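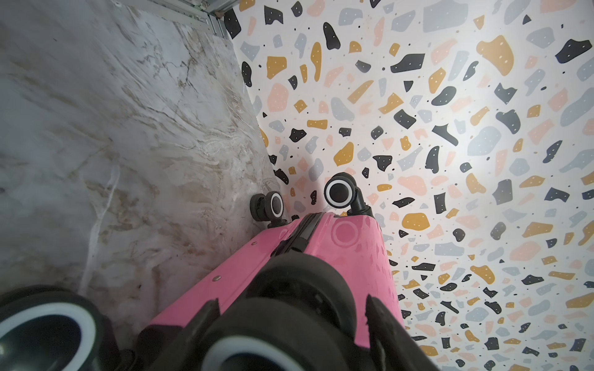
The pink case and its wheels.

I have had the pink suitcase for a good few years now and had never given it a proper clean. I wiped the handle once after somebody's yoghurt went over it, and that was the extent of it. What changed my mind was coming back from Brirnberg in July and pulling it across my own floor for the first time in a while. It made a noise like a shopping trolley and left a line of grit from the front door to the bedroom.

So I spent a morning on it, and as two people have asked me since what I did, I am writing it down.

The shell was the easy part. I used washing-up liquid in warm water and a soft cloth, and then a second cloth with plain water to get the soap off. The surface has a slight ripple to it and dirt sits in the dips, so you have to go over it in both directions. It's a shiny pink and it shows every mark. Most of what I had taken for scratches came off. The grey rubbed patches left by other people's bags needed a bit of bicarbonate of soda on a damp cloth. I didn't press hard. There are still three or four real scratches near one corner and I am leaving those alone.

The groove down the middle took longer than all the rest of the shell. It is a dark channel and you don't see what's in it until you put something down there. I started with a cotton bud, which was useless, and moved on to an old toothbrush. I got out sand, fluff and a piece of a luggage sticker that had gone hard. After that I went along it with the cloth wrapped round the end of a teaspoon. Do the groove first if you try this, as I had to wipe half the shell again afterwards.

Then the wheels. Hair is the problem with wheels. It winds itself round where the wheel meets the housing and packs down tight, and then grit sticks to it. I used nail scissors to cut through it and tweezers to pull it out, and it came away in rings. Visitación, my neighbour, says she uses a seam ripper for hers and I can see that would be better. I'll borrow it next time.

Once the hair was out I scrubbed each wheel with the toothbrush and soapy water and turned it as I went. The black tyres just needed a wash. The pale rings take more work, and mine had gone a sort of brown in Barrios, where we walked down from the bus station on a road that was being dug up. They came up well enough. I dried everything with kitchen paper and left the case standing open with its wheels off the floor for the afternoon.

I was going to oil them. Leandro talked me out of it – he used to mend bicycles and said ordinary oil would only collect more dust, and that if I wanted to put anything on I should use a dry silicone spray and very little of it. I had some in the cupboard under the sink, so one short squirt each and a spin, then wiped off the extra.

It does roll better. It isn't silent, but I can take it down the hall in the morning without waking anyone. One of the wheels still wobbles a bit when the case is full. I looked up the price of a new set and it was 14 pounds with the postage, and I will think about that when the wobble gets worse.

The inside I did by hoovering with the small nozzle and then going over the lining with a barely damp cloth. In the zip pocket I found two coins, a hair grip and a receipt from the café in Barrios for 11 something, most of it faded. I also found the little key that I had been blaming Leandro for losing. He has been told.

I weighed the case while it was empty, as I never remember and always end up guessing at the airport. I wrote the figure on a luggage label and tied it inside.

Storage was the last thing. It used to live on its side under the bed, where it picked up fluff from both directions. Now it stands in the hall cupboard with a pillowcase over the top half, and the spare blankets are inside it, so it isn't wasted space. The blankets went into a cotton bag first. If we go anywhere at short notice I only have to lift one bag out.

I am also going to wipe the wheels when I come in from a trip, before the case goes anywhere near the carpet. An old flannel now hangs on the hook by the front door for that. Stefaniia does it on the doormat with a baby wipe and has done for years, and her case is older than mine and looks newer.

Next is the green holdall, which smells of the boat and may be beyond help.

Recent posts
What I took to Brirnberg and what I didn't wear
Shoe bags from old pillowcases
The hall cupboard, part two
Getting candle wax out of a tablecloth
Barrios by bus
A week of packed lunches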